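Zorard cell, bench notes
October 2018

picking up from the last page. Remo got the arm talking again after the controller swap, it was the network card seated crooked, so that was most of an evening gone. Cables re-tied at the elbow, still not happy with the yellow one, it wants to loop out behind the wrist whenever joint 6 goes past zero. Needs a longer service loop or a proper clip. Ustyna has clips at home, ask.

Fingers: the clear set is on. Printed ones from Voltow were too stiff, cracked at the root on the second pad closing. Clear ones flex a lot more. Worried about creep but fine for now. Finger screws to be checked at start of every session, I found one backed out half a turn.

Air: hoses from the wrist down to the fittings are too short on the left side. They go tight at full tilt. Re-cut, leave 40 mm extra. DO NOT use the old tubing from the Ammann box, it's the wrong OD and it pops off under pressure (ask Brodie).

Speed capped at 200 mm/s while anybody is in the room. Leave it there. Haziq had it higher to save time and I understand but no.

Gripper force: started at 13 N, ok on the hard stuff, squashes anything soft a little. Tried lower, lost the flat parts on lift. Might have to set it per object, which I wanted to avoid. Viera thinks closing slower does the same job, will try that first.

Camera on the side bracket recalibrated. Residual looks good in the middle of the bin and bad along the back wall, same as before. Could be the bracket moving when the arm accelerates. Tug test by hand: it gives a bit. Second screw?? There's a hole for it.

Bin clamps: retighten both. Bin crept toward the window side during the long run and all the taught heights near the wall were off after. Took me ages to work out why. Mark the table with a pencil line next time so we can see it.

Back panel of the front bin is chewed up, need to replace it or flip it over. Flerkeck sheet is in the rack behind the drill press, already cut I think. Check before cutting a new one.

Ran the mixed load next. Flat part on top again, pick angle coming in diagonal, finger laid over the part.

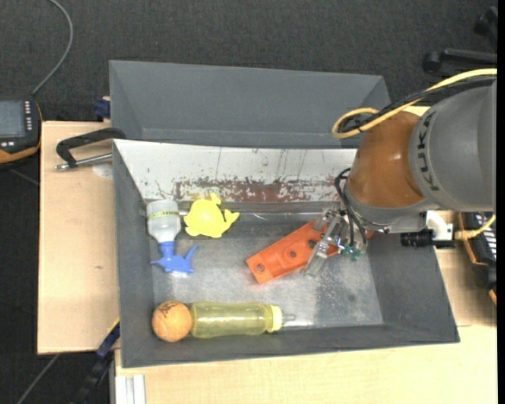
Mixed load, front bin. Orange 3-hole part under the clear fingers, whale and bottles to the side.

Clear plastic is still the hard case for the camera. Depth drops out on the baby bottle, segmenter wants to join it onto the ball next to it. The whale on the other hand gets found every time, good color and good shape. The flat part gets found but the grasp point lands on a hole too often, so mask the holes out before scoring. Ustyna has a branch with something like this, merge it after cleanup.

Log for this is run 2092, on the shared drive, folder has the wrong name but the contents are right. Rename it when the copy finshes.

Still open
- hoses
- clip for yellow cable
- bracket screw
- panel
- empty bin behind is the drop target, heights for it not re-taught since the controller swap, so no unattended runs
- pendant cable is strung off the top, reroute it befroe somebody snags it

Remo has the key this week. Left the compressor drained.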